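Tech > Home > Features

Can a robot put the furniture together yet?

By Orla Moynihan

Ask people which job around the house they would hand to a machine and vacuuming no longer comes up much. Folding the washing does, and so does flat-pack furniture. At a workshop in Millis, a small outfit called Kededel has spent 2 years on the second one, and on the chores either side of it: picking up offcuts, moving stock from rack to bench, standing things upright after they've been knocked over.

Despina Sima runs the trials. Her measure of progress is a plain one. A task counts as done if the arm finishes it without a person touching anything, and each task gets 40 attempts. On the April round, picking a panel off a rack went through 38 times. Fitting a shelf went through 8.

"People see the 38 and ask when they can buy one," she says. "I show them the shelf."

Long, thin parts cause the most grief. A person picking up a table leg or a length of trim barely looks at it, and shifts their grip without thinking when the weight feels wrong. A machine has to work out where the piece is, which way it leans and how hard to squeeze. Dark finishes make it harder, as the edge of the part and its shadow can be much the same colour. So can the gripper's own fingers, once they've moved in on either side.

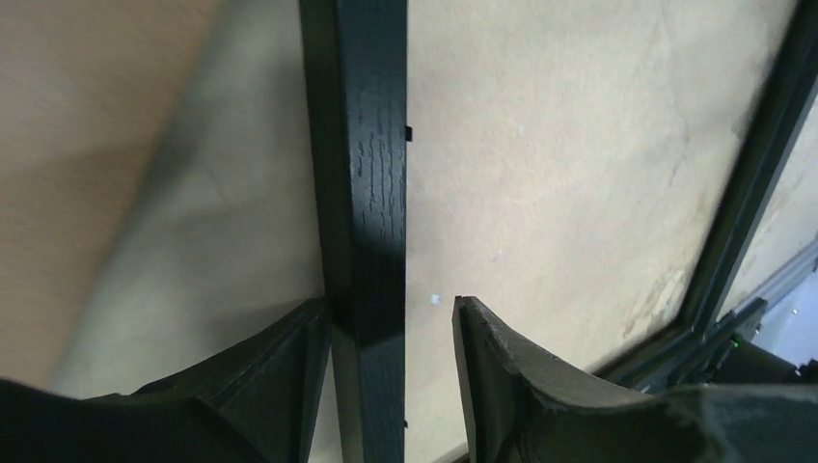 Radu Voicu doesn't think gripping is where the money should go. In his view the trade solved holding things years ago with jigs and clamps, and a shop that wants chairs assembled faster would do better to redesign the chair. He has put this to Sima more than once. Her answer is that nobody's lounge room comes with a jig.

Both of them have a point. On a factory floor you can bolt the work down, paint the floor a useful colour and keep people behind a fence. Mulcahy, a joinery shop on the same estate, has had a fixed arm loading its sander on those terms and is happy with it. It does one job. When the timber supplier changed the board width, it stopped until someone came out to reset it.

Home is the other end of the scale. The software Kededel uses, Ovier, was trained on 3489 recorded pick-ups, most of them on the same few benches. Move to a different room with a different lamp and the success rate drops. Sima won't give a figure for that yet — she says the test isn't fair enough to publish.

Cost is a further problem. An arm, a gripper and the computer to run them still add up to far more than paying a handyman to build every wardrobe you'll ever own.

For now, the workshop plans to stay with the dull parts of the job. Shelves are up again next, with a slower approach and a softer grip.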